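Cups and a Clipped Cloth: Table Gallery

Posted Tuesday, November 17, 2020

This set belongs to our pages on table coverings for shared rooms. We wanted a plain blue cloth that shows cups clearly and can be taken off and shaken out. Click any picture for the larger size.
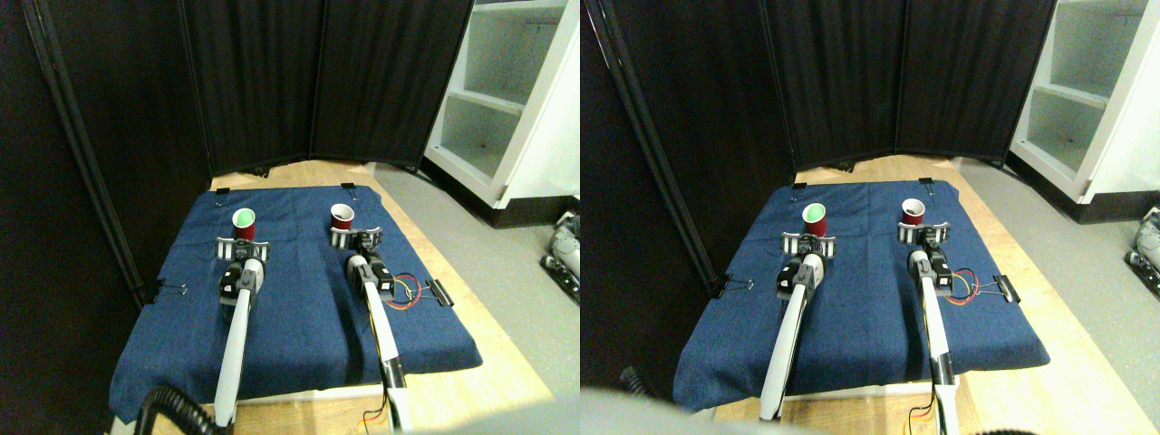

Two cups standing toward the back of the cloth.

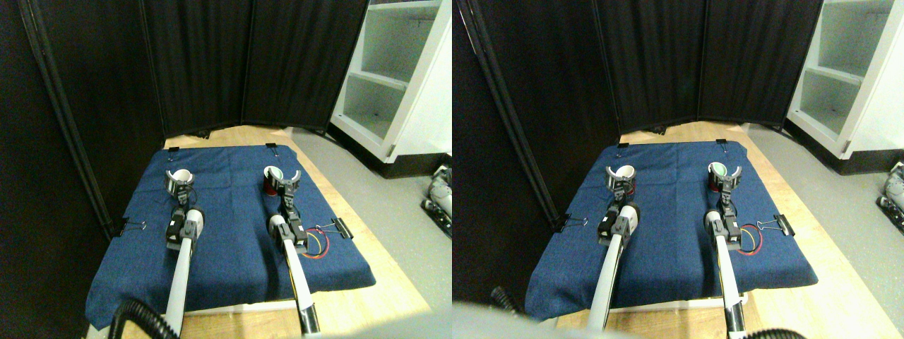 A red cup with a green inside, on the right.
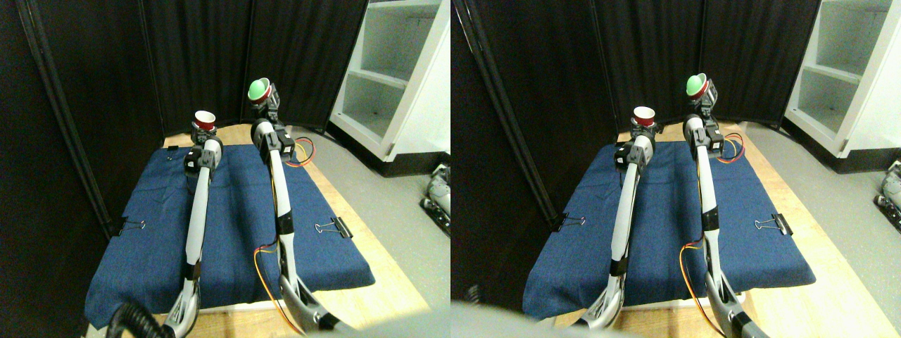

Blue cloth again, with the white shelving behind.

Covering a table is mostly a matter of keeping the cover still. We tried tape first, but it left marks and Omprakash Rana spent 10 minutes scraping them off. Tablecloth weights were no better on a short drop. Binder clips are what we use now, and the black ones on the left and right edges of the blue cloth are the kind we buy. Fold the wire handles flat if sleeves keep catching on them. A heavier cloth wrinkles less, but takes longer to dry after washing. Ours goes in with the towels and gets ironed every 5 washes.

Questions about fabric should go to Ghazala Kiani. The next gallery will cover round tables.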